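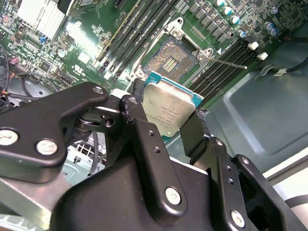 Trindley Allotment Society, minutes of Monday meeting
Chair: Njoroge Obura. Apologies: Mrs Hendricks.
1. Water. The new tank holds 900 litres and was paid from last year's money. The tap near Raltov Lane still drips.
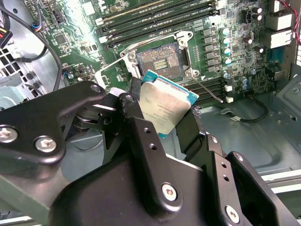 Who keeps the key for the tank? The chair keeps it, and a second one hangs in the shed.
2. Compost. Zoslow can deliver 15 bags in June — price still to be confirmed. Agreed to wait.
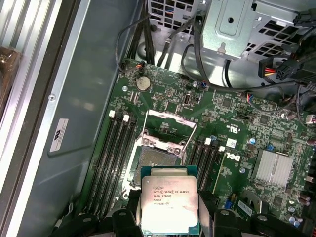 Intel Xeon processor and open socket, Dell board.
3. Rents. Two plots are not yet paid. The chair will write to both holders.
Meeting closed at 9 pm.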